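Plurosar Treatment Planner: A Review After One Full Course of Chemo

I bought the Plurosar planner in March, the week after my second opinion confirmed what the first doctor had told me. Stage 2 breast cancer, surgery already scheduled, chemo to follow. My sister had sent me links to a dozen cancer binders and journals, most of them pink. I picked this one because it was plain gray and had a zipper.

I used it through surgery and all 8 infusions at the Watport clinic, so I think I can say fairly well what it does and doesn't do.

What You Get

The planner is a zip binder with 400 pages, divided by tabs: appointments, medications, side effects, lab results, insurance, questions and notes. There are two clear pockets in the front for cards and one large pocket in the back. A pen loop is sewn into the spine. The pen that came with mine quit during the first month.

It's heavy. After surgery I wasn't supposed to lift much with my left arm, and a full binder plus a water bottle and a blanket was more than I wanted to carry. My husband carried it to most visits. Later I took out the pages I didn't need yet and left them at home, and that helped a lot.

Side Effect Pages

These were the most useful part for me. Each day has a row for nausea, pain, sleep, appetite and temperature, with a space to write in anything else. By the third infusion I could see that my worst days were always the third and fourth after treatment. I showed the pages to my nurse and she brought it up with the oncologist, who changed the timing of my nausea medicine. I would have forgotten half of it if I hadn't written it down.

The boxes are small. If your hands tingle or go numb, as mine did later on, you'll end up writing over the lines. I switched to a felt-tip pen and used check marks where I could.

Medication Pages

Good, but there aren't enough of them. My list changed after nearly every visit, and I ran out of blank charts before I was halfway through. You can buy refills, or copy a blank one before you start, as I wish I had.

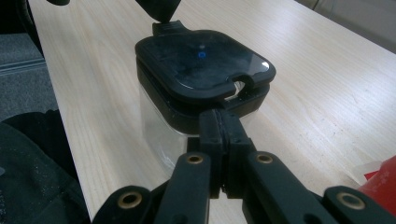
Insurance and Bills

This section has a call log with room for the date, the name of the person you spoke to and a reference number. I had a $400 charge for a scan that Trustham said was never approved. I had the approval number and the name of the person who gave it to me, and the charge was dropped after two calls.

The page for comparing bills to benefit statements was confusing and I gave up on it. I clipped the papers together and put them in the back pocket.

Compared With the Catterall Journal

A woman in my infusion room used the Catterall. It's thinner and easier to hold in a recliner, with more space for writing about how you feel. It has no insurance section and nowhere to keep lab printouts. If you already track your medical papers some other way – or somebody does it for you – that one may suit you better.

Would I Buy It Again

Yes, and I've since ordered one for a cousin. I told her to throw out the pen.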